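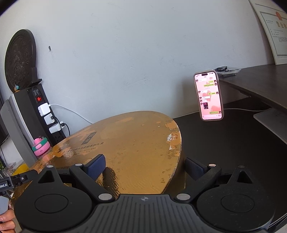 The estate of the Bilten office was to be inventoried by Monday, and Sheena Crichton had been given the table by the wall. Procedure at Follulier was simple. Each item received a line, a condition code and a value. The first item was a round gift box, gold, low and wide, the finish on the lid scuffed and peeling, with a chip showing white near the rim. She entered it as code 2, worn, and put the value at zero. The word BOX was legible on the lid, so she copied that into the remarks field.

"Contents?" said Diane Landry, from the phone.

"Not yet recorded."

"Then record them."

Diane had run inventories at Drostmont for 18 years and did not like an open field. She supervised by video and kept the call open between items, to save the time lost in dialing.
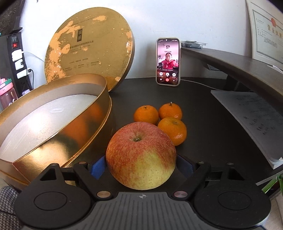
The form allowed one line for perishables. Sheena wrote: apple, mandarins. The form rejected the comma. She wrote: fruit. The form asked for a serial number.

"Use the desk number," Diane said.

"The desk is 139."

"Then the fruit is 139."

Sheena typed it in. The form accepted the entry and moved it to Furniture, where it took on a service life of 30 years and a depreciation schedule. She read the schedule aloud. Diane asked her to repeat the second year.
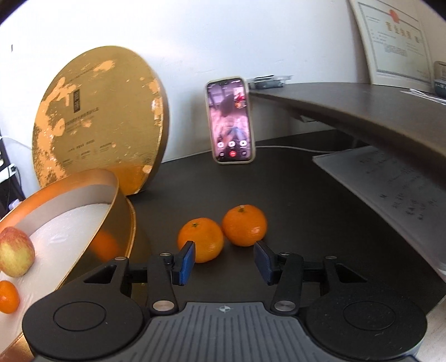

"Myklebust had a lamp listed as livestock," Diane said at last. "It passed audit."

"What happened to the lamp?"

"It was fed, on paper, until June."

Sheena saved the file. There was a button for disposal and a button for transfer, and she chose transfer - the receiving party was a required field. She typed her own name, then her own desk. The system issued a receipt and asked whether she would need help with lifting.

She selected No and went on to the next line.

Posted in June, by the fiction desk

More short fiction
The Second Key to Drostmont
Notes on a Missing Stapler
Night Shift, Loading Bay 18

Contact | Copyright, all stories remain with their authors | Back to top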